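From: Els Van Loon
To: workshop-list
Subject: Re: [workshop] metal bins, keep or repaint?

Josefien Verstraete wrote:
> Els, are we keeping the gray sheet-metal bins or not? Desmet will
> repaint them for 300 but wants an answer by Wednesday. New ones from
> Masico are 2,470 for the set, delivery to Cemutthorpe included. Also
> the back wall looks rusty to me, can someone check before I call
> either of them.
> J.

Keep them, I'd say. Went over the near one this morning. Scuffs and scratches all over the floor, cloudy patches, all surface stuff as far as I can tell. Sloping sides are fine. I ran a rag along the front rim and it didnt snag.

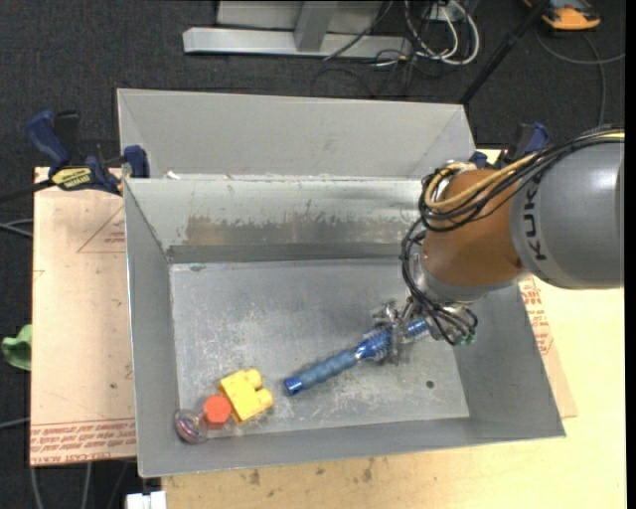

The back wall is the only bit I'd argue about. Brownish band right across, flaking. Could be rust, could be old coating coming off, I scraped a corner with a coin and still couldn't say. Wants a wire brush before anybody puts paint on it. Ask Desmet if that's in the 300 or extra — last time it was extra and we found out from the invoice.

The little round hole in the floor, lower right: leave it open please. Someone on the list wanted it plugged. Small screws might go through it, sure, but flashlights and the like won't, and it makes rinsing the thing out a lot easier.

Haven't looked properly at the bin behind. If Desmet takes one he may as well take both, so ask for a price on teh pair.

Nolum also quoted, 362, no pickup. Not worth it unless Desmet is booked up.

Have to run, back at 2.

Els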